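Home Notebook Entries Cells Parts Login

Folding cell notebook, Farkow / Tredanberg laundry
November, started 7:40 am, finished after the second coffee

Batch of hand-gripper demos came in overnight. Count on the server is 2,977 clips, of which 437 are still unlabeled, and the labeling tool has logged me out twice. Urmila wants the garment-on-bed set separated from the garment-on-table set before retraining. I said that would take an hour. I have said this before.

Background for anyone reading this cold: the cell at Tredanberg folds flat goods well enough that the day shift has stopped standing around to watch it. Towels, pillowcases, napkins. The wash-and-fold bags, meaning people's own clothes, still go to the long table at the back, because the cell treats anything with a waistband as a personal insult. The home demos are meant to fix that. Two hand grippers, soft bedding, clothes behaving the way clothes behave.
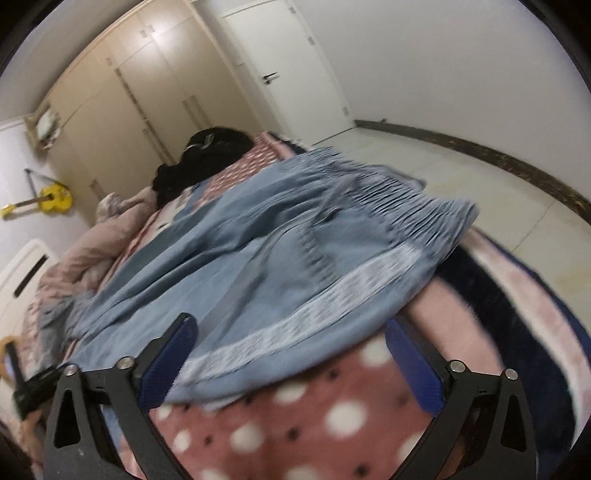

The Prarkham office asked again whether we could collect everything on a white table under a softbox. We could. We did, in spring, and the result was a policy that folds beautifully on white tables under softboxes. The fold table at Tredanberg is green, has a dent in it, and usually has someone's lunch at one end. I want busy backgrounds in the set and I'm going to keep saying so in meetings.

Notes on the denim clips

- Gathered waists are the hard part. The fabric bunches, the segmenter sees ridges, decides they're a stack of separate things, and picks the wrong layer.
- Trim helps, weirdly. A pale strip running along light blue cloth gives the tracker something to hold on to. On plain denim it wanders off.
- Polka-dot bedding under light blue is fine. Polka-dot bedding with stripes crossing it gave two false edges in the first pass. Masked by hand. Ask whether the masks carry over to the next version of the tool or whether I get to do it all again.
- Fleece moves when you push on it. Table cloth doesn't. Keep both, tag them separately.
- Crumpled black clothes at the back of the bed get labeled "bag" almost every time. Renamed the class "pile," which is less ambitious and more often correct. 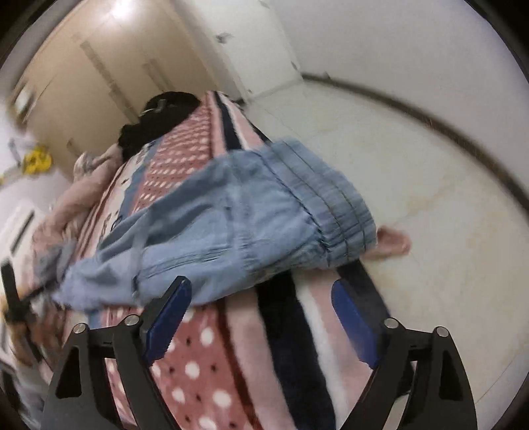 What the floor says

Went over to Tredanberg at lunch to see how the new rota was working. Short version: the two people who used to feed the towel line now spend most of the day at the long table, and the third one minds the cell. "Minds" was our word in the proposal. In practice it means clearing jams, wiping the camera window, and being asked by management why it has stopped.

Complaints, in the order I got them:

1. The easy work went first. Towels were where you rested your brain between bags of other people's clothes, and now it's other people's clothes until five. I didn't have an answer. It wasn't in our time study, which counted towels as labor and never as a break.

2. The beep. It is the same beep for "basket full" and "I have lost a sock in my own belt." Changing the second one tomorrow.

3. The cell folds shirts sleeves-in, and the regular customers want sleeves-back. The table crew quietly refolds them. So some of our throughput is being done twice, once by us and once by hand, and the dashboard credits us with all of it.

4. Pay grade for the minding job. Above my level, but I've written it to Urmila Nigam and to Prarkham, because it has now been "under review" longer than the cell has been running.

One thing in our favor: wrists. The person on the cell said hers had stopped aching at night. She also said she'd give it back for a chair. There is no chair. I've ordered a chair.

Clip review, afternoon

Back at the desk by 2:15. Went through the bed set with the labels on. The best teaching clips have the garment laid out sideways, waist at one end, hem at the other, both reachable without walking around the bed. I've pulled 830 of those as a starter set for waistband grasping. The rest can go in once the model has some confidence. Same approach as with new hires at Tredanberg, who get napkins first — or did, until we took the napkins.

Left in the clips where a second gripper comes into view at the side. The old filter threw them out as occlusions. The cell has two arms and they block each other all day long, so it may as well learn to cope.
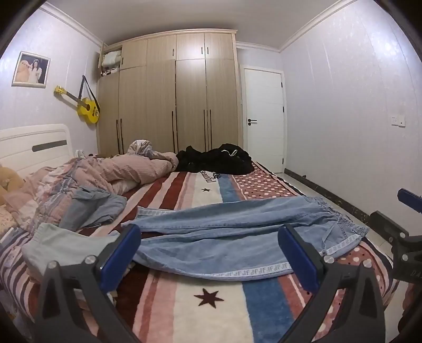

To do

- Finish the unlabeled ones. Put on a podcast.
- Sleeves-back option, default ON for the regulars. Ask the table crew to check it before we call it done.
- Split the dashboard: folded by cell / folded by cell and then fixed by a person. Prarkham will hate this graph.
- Email Shakya about replacement finger pads. The quote says 1,217 for the set and I'd like to know what currency they had in mind.
- Retrain overnight if the queue is free. The queue is never free.
- Ask Urmila if the minder can have one hour a day on towels by hand, cell off. She'll ask for the cost. I'll have to work out the cost.
- Chair arrives next week, needs a signature at the loading door before noon.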